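How to book a shared work table at Huralley

Huralley rents out tables by the half day, and the booking page was plainly built by someone who never had to use it. With patience, you can get through it in one go.
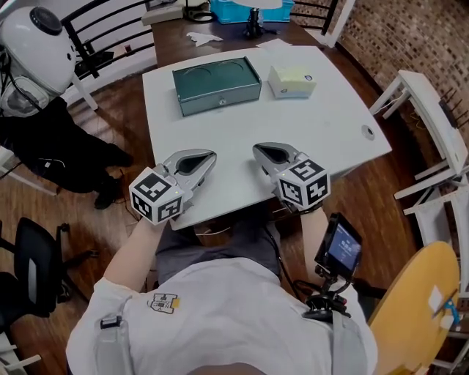
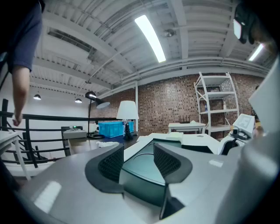
Two views from a morning at Huralley. The white table is in the first.

1. Make an account. Your password needs a symbol, but the page dislikes most symbols. Use a full stop.

2. Pick a room. Mirberg is the quiet one. Gallegos is next to the kitchen, so you will learn a lot about other people's soup.

3. Choose morning or afternoon. "Flexible" is also on the list and gets you put down for 7 am.

4. Enter your table size in millimetres. The smallest is 600 deep, which holds a laptop and one elbow.

5. Pay, then wait for the door code. It comes by email from Drultik, the lock people, and goes straight to junk.

6. Type the code slowly and press the star key. If the light stays red, start again from the first digit and try to look like a member.

To cancel, use the form under "Celebrate". Refunds go back to the card you paid with, usually by the end of the month.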